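Wodville Shared Workshop -- Open Bench Evening
Speaker notes: "A Two-Arm Household Robot, Built First in Simulation"
Thursday session, main room. Slides are on the workshop laptop.

Slide 1. Title

Welcome the audience on behalf of the Wodville Shared Workshop. State that the talk covers the Baumgart build, the members' project to design and construct a two-arm mobile robot on a wheeled base. Questions will be taken at the end, except for questions about safety, which may be raised at any time.

Slide 2. Purpose of the project

The Baumgart build has 2 aims. The first is to give members practical experience with a complete machine, from body shell to control software. The second is to produce a robot that can pick up light objects in an ordinary room and put them where they belong.

Say clearly that the project is not a product. The drawings, the parts list and the room files are kept in the workshop's shared folder and are open to every member who has completed the bench induction.

Slide 3. Why the software came first

The arms are the most expensive part of the build. The project group therefore agreed to have the control program running in a simulated room before any arm was ordered. Mistakes in simulation cost an evening. A mistake on the bench may cost a gearbox.

The simulation runs on the desktop computer beside the lathe enclosure. Members know this setup as Sukelau, after the name given to the first room file. A typical overnight job is 100 trials, and the results are copied to the shared folder before the workshop opens.

(Pause here and switch to the full-screen slide.)

Slide 4. The Sukelau room

Allow the audience a moment to look before speaking. The room is furnished as a bedroom with a table, two chairs and a bunk bed. It was laid out to have narrow approaches, and the open floor leading toward the table is the route used in most of the driving trials.
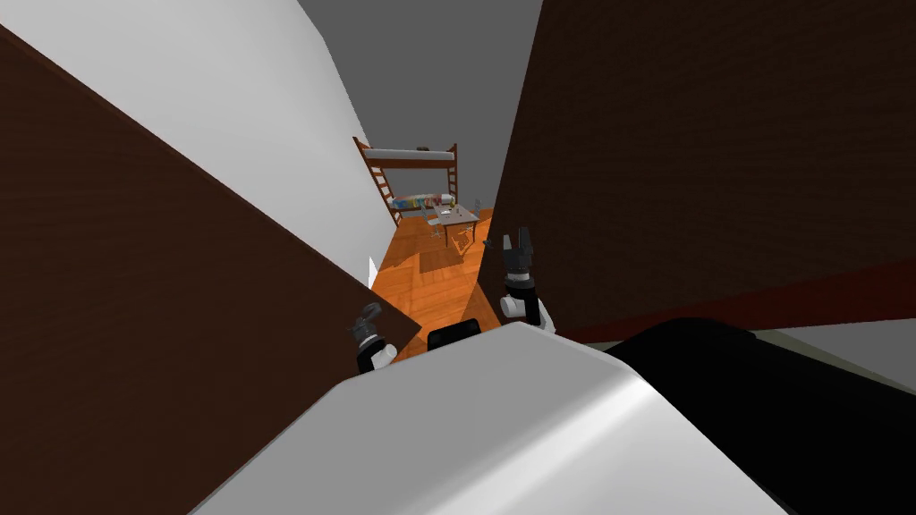
Slide 4: Simulated view over the body shell, with both grippers forward and the table and bunk bed at the far end of the floor.

Point out the shape of the shell. Its angular top edge and the position of the arms in front of it are the matters most often raised by visitors. The view is useful for judging how much of the room the body hides, and the group now checks it whenever the shell drawing is changed.

Mention the two-finger grippers. The group considered a three-finger design and set it aside on grounds of cost and wiring.

Slide 5. What the trials have taught us

Three findings should be presented, in this order.

Turning in place near furniture was the most common cause of failed trials. The driving program checked the width of the base and ignored the elbows. The clearance check now includes both arms in their current position.

Small objects on a tabletop were often approached from too low an angle, so that the fingers met the edge of the table. The approach height was raised, and the failures of this type fell to 8 in the last overnight job.

Lighting made a greater difference than expected. Glossy surfaces confused the object finder, and the group has decided on a matte finish for the real shell. Samples are on the side bench -- please handle them by the edges.

Slide 6. The physical build

Report progress plainly. The wheeled base is assembled and drives under manual control. The shell has been cut in card as a full-size pattern. The arm mounts are drawn and await a slot on the milling machine. The motor controller is a Zovton board, which the group chose for its clear wiring diagram.

The total budget approved for the build is $2000, excluding the arms. Spending to date is within that sum. Members who wish to see the accounts may ask at the front desk.

Slide 7. Safety rules

Read these aloud in full.

The emergency stop must be tested at the start of every session. No member may work on the powered base alone. Arms, once fitted, will be run at reduced speed until the group has signed off the clearance check on the real machine. Long hair and loose sleeves must be secured.

Slide 8. Next steps and how to join

The arm mounts are scheduled for August. Members with experience in sheet metal or cable routing are especially needed. Build sessions begin at 7 p.m., and the sign-up sheet is by the door.

Leave this slide on screen during questions. If time is short, omit the demonstration of the base and invite those interested to see it at the side bench afterward.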